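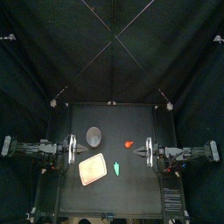
Bench with black fabric up, cords crossed at the back.

Wednesday, August 17, 2016

Third soak of the Gernance dye on the Stirthorpe wool. Harvey MacDonald still says hard water explains the dull reds. I doubt it. Pokgate tap and MacPherson well water gave me the same brick color, and the well is supposed to be the soft one.

Skeins 1 to 3 held at 82 minutes, alum only. Skein 2 is blotchy – my stirring, probably. The supplier's sheet promises "full red in one bath." Used 213 grams of root and got nothing close.

Not buying more until I see a washed sample from somebody else. Redo in September with old alum vs. new. Ask Harvey where his water numbers came from.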